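Filed under: Home & Garden > Laundry & Fabric Care

Printed T-shirts cracking: is "wash inside out at 30" doing anything?

bekov50
Every guide repeats the same advice. Inside out, cool wash, no tumble dryer. I've done all of it for years and the big prints on my shirts still go like old paint. Has anyone tested this or do we just copy it off each other?

khaemba
Inside out stops the print rubbing on zips and buttons. Can't see what there is to doubt.

bekov50
I don't doubt that it rubs. I doubt it matters much next to how badly most prints are cured in the first place. One of my cheap black-on-white ones has had 50 washes, most of them careless, and it's fine. A dearer one split across the shoulders after 6.

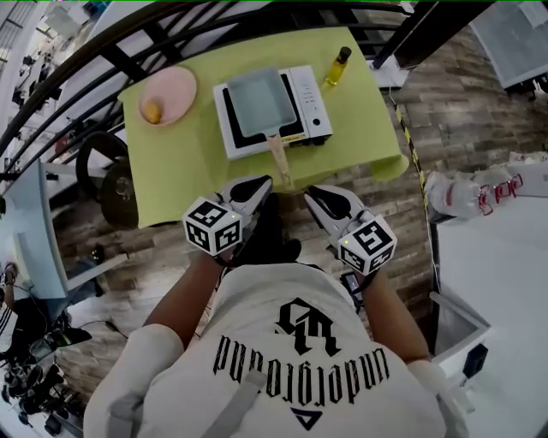 So either the careful washing made it worse or it makes no odds. Big solid letters on the back seem to suffer most, and I'd blame leaning on chairs before I'd blame the drum.

walley_1503
Two shirts isn't a test. Different ink, different cotton. Did you tumble dry either of them?

bekov50
The cheap one, often. That's my point.

furkex
Heat does wreck the thick rubbery prints, I've ruined enough of them. The thin ones that sink into the cloth will take anything. You're probably comparing one sort with the other.

khaemba
What furkex said. And fabric softener is worse than the dryer.

bekov50
Says who? I keep reading that about softener and it always comes from someone selling the other stuff.

khaemba
Says my washing basket. Do what you like.

walley_1503
I'd buy two of the same shirt, dryer for one and line for the other, 15 washes each. Until then I'm still turning mine inside out, it costs nothing.

bekov50
Fair enough. Not paying for two though.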